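March
By Siiri Kauppinen

Notes from the Brukura Sim Racing Club: Setting Up a Wheel Without Scratching the Table

The spring league on the Uvley track opened this month with 296 names on the entry list. A good share of those are first-timers, and most of the mail I get from them is about tables. They want to know what to put under a wheel, where the cables should go, and what else ought to be within reach.

I used a bare tabletop for years and it has the marks to show for it. Now I put a printed cloth down first. The one on my mind this month has a Van Gogh style print, wheat field on one side and crows in a blue sky on the other. Any fabric mat of a decent size will do the job. A base unit grinds grit into whatever it stands on, and fabric can go in the wash.

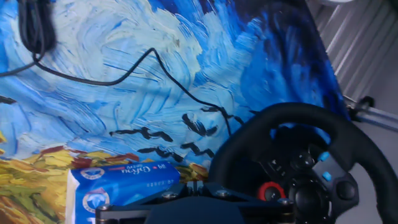 Cables come next. Decide which way they will leave the table before the wheel goes on, and run them that way from the start. Keep the slack coiled in a corner, with a loose tie around it if you have one. Leave enough play for the wheel to turn lock to lock with nothing pulling. The short lead that came with my first wheel from Lahtinen was a nuisance for exactly this reason, and I swapped it after a week.

Smooth the cloth by hand before you clamp anything. Small wrinkles at the sides are harmless – a fold under the base will make it rock.

I also keep a packet of tissues by the wheel. Hands sweat in a long race, and a padded rim gets slick by the second stint. Wipe the rim between sessions, then go over the buttons and the dial with a dry tissue. I don't use sprays on the hub. 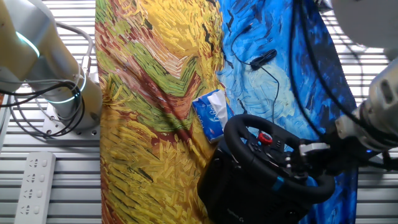
Sointu Riihimäki wrote in to disagree about the tissues. She uses a cotton towel, washes it after every race night, and says paper leaves lint in the grip material. She may be right about the lint. I find it brushes off, but on a stitched rim I would try the towel first.

For the rest of the table, less is better. Drinks go on the floor or on a side shelf. Phones go in a pocket. 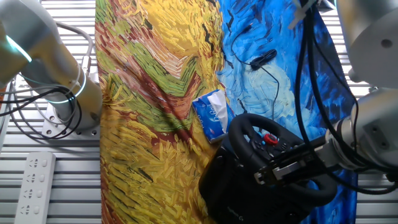 If you share a table with other people in the house, a cloth also helps with packing up. Lift the wheel off, coil the cables, shake the cloth out and fold it in quarters. Mine lives in the same box as the wheel and keeps the dust off the base.

Round two is at the Cludow circuit, 7 p.m. start. Grid numbers go out by email the night before. Car 229 is still without a driver, so write to me if you want it.

Comments

Pirkko: Does the cloth slide under hard braking? Mine did until I put a rubber shelf liner under it.

tableracer: Same here, shelf liner fixed it. Cut it smaller than the cloth so it doesn't show.

Sointu Riihimäki: Still on team towel.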